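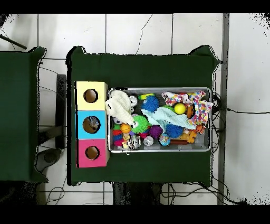 Green cloth on the table, yellow, blue and pink boxes along the left side

What size tablecloth for folding tables, and how do I keep it from sliding?

posted by dalar_hillside

Hi everyone, I hope this is the right section. I'm helping set up the hall for our neighborhood swap day in June, and I've somehow become the person in charge of tablecloths. I said yes before I knew how many ways there are to get a tablecloth wrong!

We have 30 folding tables, all the same Lornik ones with the smooth plastic top. Last year we used paper rolls and they tore before lunch, so this time I'd like real cloth, something dark that won't show every fingerprint. I've been looking at green. My two worries are the size (do I go all the way to the floor or just a short drop?) and the sliding. The tops are slick, and every time somebody leans over to look at something, the whole cloth comes with them. Our floor is tile, if that matters for the long ones.

The budget is $496 for everything, so please don't send me to the wedding rental places. I already called one and had to sit down afterward. Thank you so much in advance, and sorry for the long post - I tend to go on.

posted by Galetti Lane Crafts

You're not going on at all, this is just the sort of thing I love to talk about.

Go with the short drop. I've done craft fairs for years, and floor-length looks beautiful for the first hour, then people step on it and it picks up everything the floor has to offer. On tile it's worse, as the hem slides right under a shoe. I like eight to ten inches hanging down on every side. Measure the length of your table and add twice the drop, then do the same for the width, and don't forget a little extra for hems if you're sewing them yourself. (I have forgotten the hems. The cloths became napkins, and they're very nice napkins.)

For the sliding, buy a roll of that rubbery mesh shelf liner and lay a strip down the middle of each table before the cloth goes on. You don't need to cover the whole top. A strip a foot wide holds just fine, and you can roll it back up and keep it for next year. If people will be leaning a lot, add 4 clips to each table, one near each corner, and tuck them underneath so they don't catch on sleeves.

As for fabric, plain cotton-poly broadcloth off the bolt is cheap and washes well. Kanaujia had it on sale when I was in last, and the dark green was a good deep one. Wash it before you cut it! Dark greens let go of a lot of dye the first time through, and you don't want that on somebody's white blouse. Cold water, by itself, and maybe twice.

One more thing and then I'll let you go. Corners stick out if the cloth is stiff from the package. A warm iron and a night over the back of a chair will calm them down - or stitch a washer into each corner, like my aunt used to do with her picnic cloths.

posted by user2140

double sided tape. works on plastic tops, dont use it on wood

posted by dalar_hillside

Oh, this is wonderful, thank you both! Shelf liner never even crossed my mind and I have half a roll of it under my sink. I'm going to try the strip on one table tonight and lean on it like I'm after the last good casserole dish. I'll wash the green twice like you said, and I'll let you know how the corners behave.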